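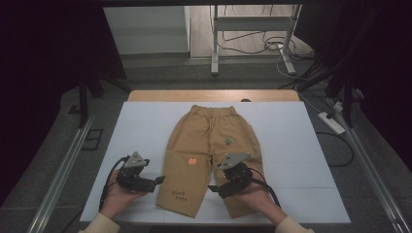 Page 14

4. Setup and care of the hand-held gripper pair

The cell at Muridach consists of a table, a large white board as the work surface, an aluminum rail structure and two matching grippers on cables. Our task for the May term was to keep the pair in working order while the folding trials ran. Children's pants were the main test garment because the elastic waistband bunches up and gives the jaws an uneven edge to close on.

4.1 Before a session

The cables were checked first, from the gripper end to the power strip on the floor. Then the screws on the gray triangular mounting plates were tightened. A loose plate on the left unit spoiled 128 of the 761 recordings made before we took over, and those were left out of the results in section 5.

Each jaw was then opened and closed ten times by hand. If it stuck at any point, the unit was taken off the table and its pivots were cleaned with a dry brush. We did not oil them – oil got onto the cloth in an early trial and the garment had to be replaced.

4.2 Jaw pads 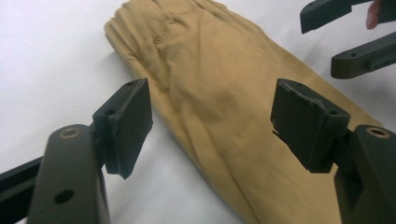

Scuffing along the ridge of the pad was accepted as normal wear. Chips were handled more carefully, as a rough edge can catch on knit fabric and pull a thread. Our supervisor, Zdenka Kolev, asked us to inspect the pads every 300 grasps and log what we found.

The first replacement was made at 485 grasps. We used spare pads from Vendis, which fit after the holes were cleared with a hand drill. The second set, printed in our own lab, was slightly too thick and left the jaws open at the tips. We sanded the inner faces flat and tried again – the gap closed, but the left pad still sat a little high.

4.3 Problems still open

The cables pull on the wrist when the operator reaches toward the far end of the board. A clip on the sleeve was tried and came off twice. The next group should test an overhead cable guide before changing anything on the grippers themselves.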